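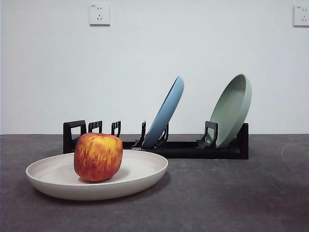 Search this blog Search Go

Stop grading robots on the last thing they touched

I have a gripe about success rates, and since I've spent most of this year reading other people's success rates, I think I've earned it.

The standard way to report a robot learning result goes like this. You pick a task, you run your policy a bunch of times, and at the end of each run somebody looks at the table and says yes or no. Apple on the plate? Yes. Plates in the rack? Yes. Add up the yeses, divide, put the number in bold, go get lunch. I've done it myself plenty of times and I'm not proud of it.

The trouble is that a table at the end of a run holds very little information. Take an apple on a plate next to a rack with a blue plate and a green plate standing in it. As an end state it's lovely! It passes. But it can't tell you whether the apple was set down gently or dropped from a height, whether the arm made one clean grasp or chased the fruit around for a minute first, or whether the plates in the rack got a good bump on the way past. All of those runs get the same checkmark. If one policy is smooth and another one is a menace, and both finish with an apple on a plate, our table of results says they're equally good.

I started caring about this in the middle of the Lendar work. Lendar is our small tabletop benchmark – fruit, dishes, a rack, nothing fancy – and we were comparing two policies trained on the same 1091 demonstrations. One was a plain imitation baseline. The other used a method we call Brineo, where the policy predicts a short chunk of motion and also predicts how sure it is about that chunk, and slows down when it isn't. We ran 136 trials of each. The yes/no scores came out so close that I wouldn't have bet a sandwich on the difference.

So I was ready to write Brineo off. Nice idea, no gain, on to the next thing. Then I sat down one evening and watched the recordings, every one of them, start to finish (I had a cold and nothing better to do), and the two policies were nothing alike. The baseline was fast and pushy. It would come down on the apple a little off center, squeeze, lose it, and come down again. Brineo hesitated over the fruit in a way that looked almost polite, and then mostly got it the first time. Anybody who had to stand next to one of these machines would pick the second one in a heartbeat. Our metric couldn't see any of that.

What we do now is dull and I recommend it to everyone. We score each run on 6 questions instead of one. Did it finish? How many grasp attempts? Did it touch anything it had no business touching? Did the object leave the gripper before it was supposed to? Did a person have to step in? Would you let it try again without resetting the table? That last one is fuzzy, I know. Two people can watch the same run and disagree. I've decided I can live with that, and when they disagree we write down both answers and keep going.

The pushback I get, usually from folks who run bigger labs than mine, is that this doesn't scale. Watching video takes time. An end-state check can be automated with a camera and a classifier, and then you can run trials all night and have a number by breakfast. Fair enough! I like a number by breakfast too. But I'd ask what you've bought with all those trials. If your question is "does the apple end up on the plate," then sure, great deal. If your question is "is this thing any good," you've measured the wrong end of the run very precisely.

There's also a sneakier problem, which is what happens when you train against the end-state check. The folks at Jandholm let me poke at a reward model they had trained mostly on final images, and it was very happy with anything that had fruit-colored stuff inside a plate-shaped area. It didn't much care how it got there. A policy tuned on it learned to let go of the apple early, from way too high, and apples being apples, they often stayed put. The score climbed and the behavior got worse. I don't blame the Jandholm people one bit, they spotted it before I did and were pretty open about it. But I've read papers since then with the same kind of curve in them and no mention of anybody watching a run.

I should be fair to the other side on one point. End states are honest in a way that process scores aren't. You can't argue with an apple. When I score smoothness or hesitation I'm bringing my own taste into it, and my taste happens to favor the method I helped build. We tried to guard against that by hiding which policy was which, and it helped some, though after 10 videos you can usually guess from the way the arm moves. I don't have a good fix. Quan, the simulator we use for early testing, can at least count contacts for us, and contacts don't have opinions. I'd love to see more of that on real hardware, and I'd take cheap touch sensors over another bigger model any day of the week.

In the meantime my request is a small one. If you publish a success rate, publish the attempts per success next to it. It's one extra column. You probably have the logs already. And put up the full videos, the ugly ones too, without speeding them up. I'll watch them. I get a lot of colds.

Next month I want to write about resets, which are a whole other mess, and about why we stopped putting the rack back in exactly the same spot before every trial.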